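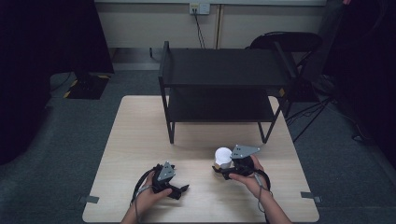

Brateo workshop group
Minutes, Station 3 upkeep meeting, October
Held in the Riviere room, start 2:15 p.m.

Attending: Laurinda Bragança (chair), Pascal Guérin (minutes), two operators from the morning shift, one from the afternoon shift, stores.
Apologies: purchasing.

1. Minutes of the last meeting

Accepted with one correction. The left gripper was listed as having been sent out for repair. It was repaired in house and the pair stayed together. Pascal to fix the copy in the shared folder.

2. Actions carried over

Spare finger set from Hanetik: received, checked against the packing slip, on the shelf in stores.
Label for the calibration card: done.
Update to the Clindis logging software: not done. See item 6.
Cable ties, reusable type: ordered, not in yet.

3. Condition of the gripper pair

Pascal went through the inspection sheet. Both hand-held units open and close over the full travel. The right one is fine. The left one had a slight catch near the fully closed position, reported by the afternoon shift. He took the fingers off, cleaned the slide with a dry brush and put them back. The catch was gone on the bench. He ran 270 open and close cycles after refitting and it did not return.

Morning shift asked if the catch could come from the finger rather than the slide. Pascal swapped left and right fingers before cleaning and the catch stayed with the left unit, so the finger is ruled out for now.

Screws on the fingers were found a quarter turn slack on the left unit. They had been tightened by feel. Agreed that the small torque driver stays in the Station 3 drawer and is used every time, including when only one finger comes off. The setting is written inside the drawer lid.

The triangular plates on top of both units were checked for movement by hand. No play in either. They are not to be loosened during routine cleaning. If one is ever moved, the station goes out of use until the calibration card has been run.

4. Cables

Each unit has its cable coming off the back and over the operator's wrist. Afternoon shift said the left one pulls when reaching for the far side of the table. The operator then turns the hand to get slack, and the jaws come in at an angle.

Discussion of whether to use longer cables or to move the tie point. Laurinda does not want longer cables until we have tried the tie point, as there is already enough cable on the floor. Pascal will move the left tie point forward and leave the right one where it is. Operators to work with it for nine shifts and then say which they prefer.

Connectors: push in until the collar clicks, then tug once on the collar. Do not tug on the cable. Two of the dropouts in the log were a connector that had been pushed in without the click.

Floor cables behind the table were raised again by stores. They should be gathered and run along the wall side. Stores will do it with the afternoon shift when the new ties arrive. The power cord to the wall outlet is to be left with enough slack that the table can be shifted without pulling the plug.

5. Table setup

The two-tier shelf stays on the back half of the table with the front half left clear. Some runs last month started with the shelf too close to the operator and the grippers touched the legs. Laurinda asked for tape marks at the feet. Agreed. Use low-tack tape and put the marks at the front feet only, as marks at all the feet were confusing when we tried it on Station 1.

Small objects go in the open area in front of the shelf at the start of a run. Anything glass is set down away from the table edge and checked for cracks first. If a glass item gets chipped, the run stops, the table is wiped down and the finger faces are looked at under the lamp before starting again.

Table surface: wipe with a barely damp cloth, then a dry one. No spray directly on the table, because it gets into the finger holes when the grippers are parked there. Morning shift has been parking the grippers face down on the wood. Agreed to park them on the foam block. Stores has a second block if the first one is too narrow for both.

Lights: there was a short talk about reflection on the tabletop. Pascal has seen a bright patch between the fingers in the gripper camera picture and it moves when the hand moves. He does not consider it a fault in the camera. He will try turning the nearest lamp toward the wall and compare. No change to the camera settings in the meantime.

6. Logging software

Clindis version on the station computer is one behind. The new version changes how the opening width is saved. Pascal wants to copy the old logs first. Laurinda agreed and asked for the update to be done between shifts, with a short test run on both units before anybody picks up where they left off. If the widths read differently after the update, go back to the old version and tell Laurinda the same day.

Operators reminded to write the unit (left or right) in the fault note. Four notes last month said only "gripper sticking" and Pascal had to check both.

7. Opening check before each run

Pascal went over the new version of the check. It is now:

Grippers on the foam block, power on.
Pick up both, open fully, hold them low over bare table with nothing between the fingers.
Look at the camera picture from each unit. Both fingertips must be in view and level with each other.
Close slowly until the tips touch, then open again.
Read the width on the screen with the jaws open and again with them closed. Write both in the book.
Put the units down, wipe the finger faces, start.

Afternoon shift said the step with the camera picture was being skipped when the station had been used the same day. Laurinda said it is done every time, also after a break if the units were unplugged.

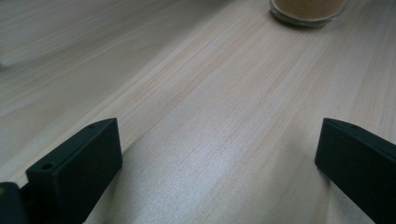

How often do the finger pads have to be changed?

Every 700 cycles, or sooner if the face is shiny, cut or lifting at a corner. Change both pads on the same unit together and write the count in the book. The count goes back to zero for that unit only.

Following on from this, stores asked to be told when a set of pads is used so that the next one can be ordered. Delivery from Hanetik has been slow. A line will be added to the book for it.

8. Training

The new operator on the afternoon shift has done the opening check twice with Pascal watching and can now do it alone. Finger changes only with Pascal or Laurinda present until the end of the month. The written instruction still shows the old finger screws and needs new drawings. Laurinda has the drawings and will put them in.

9. Any other business

The chair at the back of Station 3 is in the way when the rear of the shelf has to be reached. It can go by the wall when nobody is using it.

Morning shift asked for a second cleaning brush. Approved.

The lamp in the corner flickers. Reported to building services, no date given.

Actions

Pascal: move left tie point; copy logs and update Clindis; lamp comparison; correct the last minutes.
Laurinda: drawings in the written instruction; tape marks at the shelf feet.
Stores: foam block, brush, cable run along the wall, pad reorder line in the book.
Operators: unit name in every fault note; comments on the tie point.

Next meeting in the same room when the nine shifts are complete. Closed 3:05 p.m.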